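Borna Cue Light Set for School and Community Stages
By Dalgleish Stage Supply

If you have ever stood in the wings during a spring musical, waving both arms at a teenager who is supposed to be pulling a curtain, you already know why we carry the Borna. It's a small, friendly set of cue lights (one control box and two signal lamps) that lets your stage manager say "get ready" in red and "go" in green without whispering a word.

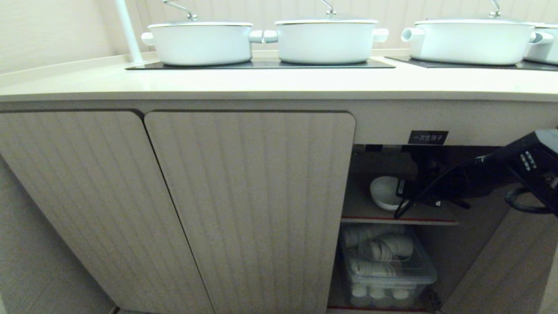

White lidded pots along the counter

Every set comes with 63 feet of cable, which will get you from the prompt corner to the far side of most school stages, with a bit left over to tape down neatly. The lamps are rated for 2,000 hours and dim low enough that the front row won't notice them, even in a blackout. We tried ours through a whole weekend of "Vutadine," the new one-act at the Fulldale Playhouse, and came home very happy!
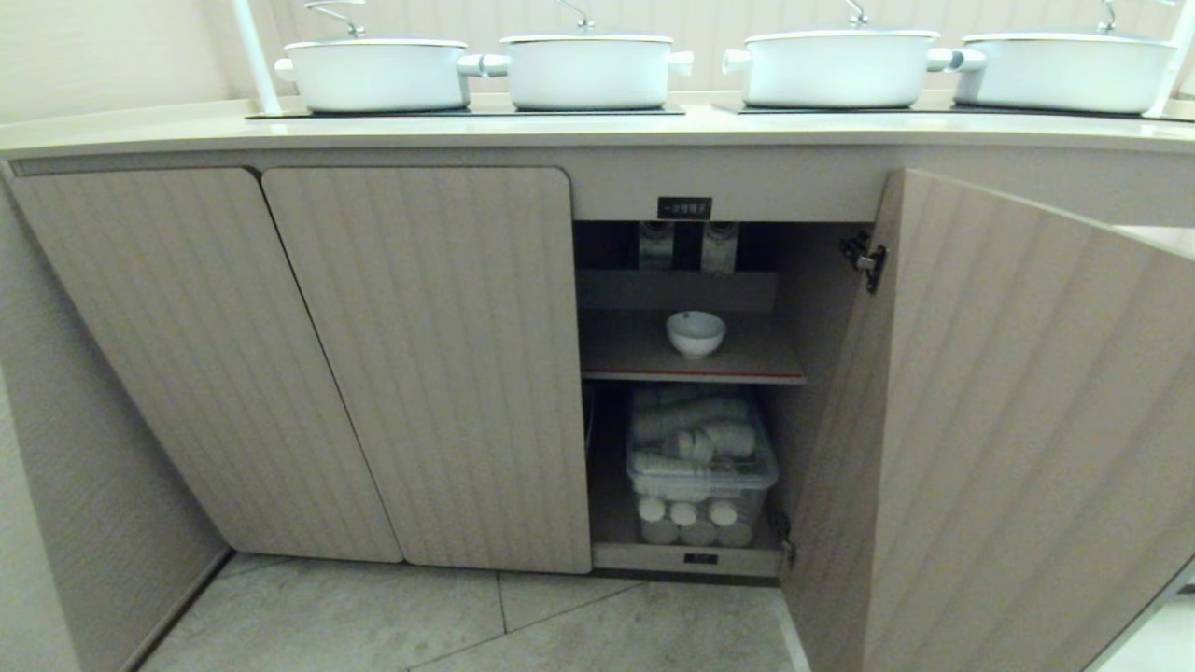

Pots on the cabinet top, with a door open below

Setup is simple. Plug the lamps into the box, plug the box into the wall, and hold down the test button until both colors come on. Extra lamps can be added later, so it's fine to start small and see how your crew likes it.

Price: $230
Warranty: 2 years
Spare lamps: sold singly

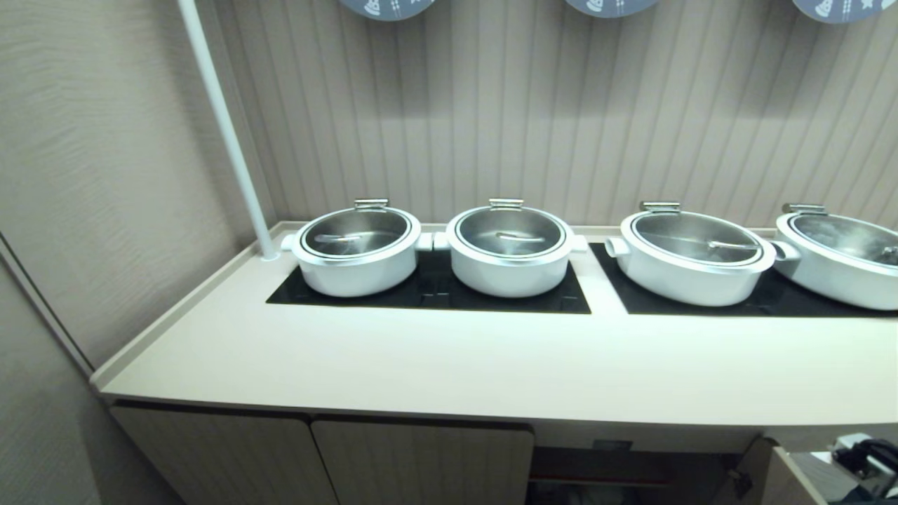

Yolotzin Serrano wrote to say that her crew had the hang of it before the first tech rehearsal was over, though she'd love a longer cable for the balcony. We do stock one, so call the shop and ask for Jacinto Cuevas, any day but Saturday.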